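How to Apply for a Westent Entry Permit

Travelers to Westent need an approved permit before departure. 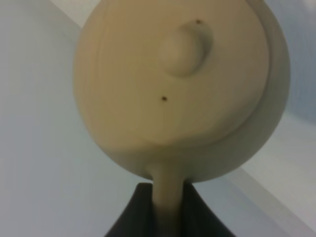
Applications are made through the Lulldale travel office, online or by mail. Have your passport and return ticket ready – both numbers are required on Form 738. Goods bought abroad are listed in Part 2. Describe each item plainly, for instance "ceramic teapot, cream, round lid," and give the price paid. Items worth more than 200 dollars in total need a receipt.

Submit the form at least 17 days before travel. Permits issued before April remain valid until their printed end date.

Questions may be sent to Merja Aaltonen, Permit Services.

Page updated Fri 17 November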